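Plultireck: a table of used car adverts from Ilville

README, last edited Monday, February 17, 2025

What it is

Plultireck is a single table of used car adverts, typed up from the weekly free paper in Ilville and the windscreen cards at the Berkholm Road forecourts. It has 1,059 rows, one per advert, and 22 columns, several of which are useful. I started it when I was looking for a second-hand estate and wanted to know whether "priced to sell" meant anything. I bought a hatchback in the end and kept typing.

What's in the download

adverts.csv is the table. UTF-8, comma separated, with a header row.
colours.csv maps the colour printed in the advert to a colour a person might recognise.
notes.txt holds remarks on single rows. It is longer than it should be and grumpier in the second half.

The main columns

advert_id: a plain number. Gaps are adverts I entered twice and then took out.
source: "paper" or "card".
make, model, year: as printed. If the seller wrote the registration year and the model year, the registration year wins.
trim: as printed, including the exclamation marks.
body: hatchback, saloon, estate, van or other. "Other" includes a horsebox.
mileage: in miles. Sellers who wrote "low" get an empty cell, and so do sellers who wrote "genuine".
price: in pounds, whole numbers. "Offers" is empty.
mot_months: months left on the MOT when the advert ran. "Long MOT" is empty, because I have met a long MOT and it was five weeks.
owners: number of previous owners, where given. "One careful owner" is entered as one. There is no column for careful.
gearbox, fuel: short codes, with the key at the top of notes.txt.
faults_admitted: free text. Mostly empty, as you would hope or fear.
phrase: the most hopeful wording in the advert, copied exactly.

The rest are bookkeeping. Please don't build anything on the column called misc. It was meant to be temporary.

Colours

Grey gave me the most trouble. The adverts use 29 different names for it, among them Storm, Pewter, Evening, Harbour and, on a single van, Grey. All of them are mapped to "grey" in colours.csv. "Champagne" is mapped to "beige", and I have had one email about that already. The original wording stays in adverts.csv for anyone who prefers the poetry.

Trim levels

Trim names are a mess and I've left them that way. The same car may be listed as SE, S.E., Special Edition and "top spec", and I have no way of telling which is true without going to look at it. Facelifted models are worse. Sellers like to call a car "new shape" for as long as they own it, so the new_shape column records only that the words were used. It says nothing about the shape.

How it was collected

By hand, by me, in the evenings. Collection began in September. The windscreen cards were copied out on foot, with a pencil, and the sales staff at Solís Motors were very patient about a man who turned up on so many Saturdays and never sat in anything. Phone numbers and sellers' names were left out at the typing stage and don't exist in any version of the file.

Known problems

Prices on cards get crossed out and rewritten. The table keeps the lowest legible one.
The same car can turn up in the paper and on a forecourt. I've linked 2 such pairs in the same_as column and probably missed others.
Diesel vans are overrepresented. Ilville likes a van.
Mileages ending in three noughts should be treated as a statement of mood.
A wet week in the autumn has no cards at all. The ink ran and so did I.
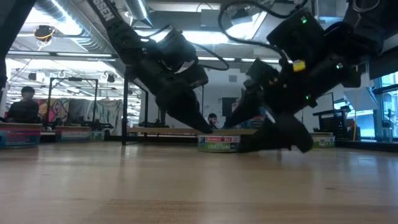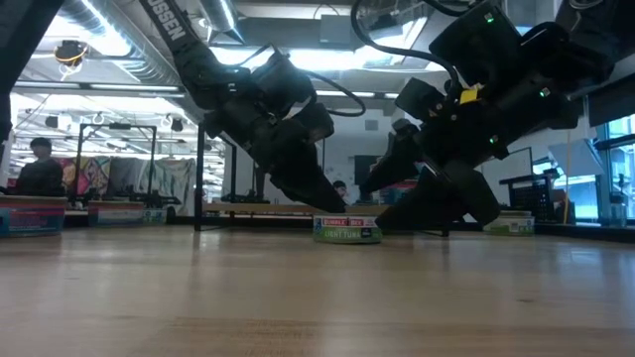

Using it

Do what you like with it, including commercially, though I'd be interested to hear how. A mention of Plultireck is welcome. Don't use it to value your own car, or to argue with somebody who is selling you theirs: asking prices are what people hoped for, and I have no record of what anything fetched.

The table loads in any spreadsheet. If yours turns the trim column into dates, set that column to text before importing. It happens to one hatchback in particular and the file is fine.

Corrections

Send the advert_id and what you think is wrong with it. A photo or scan of the original advert helps a great deal, memory less so. Corrections go into the next version, with the old value kept in notes.txt. There is no timetable for the next version. The head gasket on the hatchback comes first.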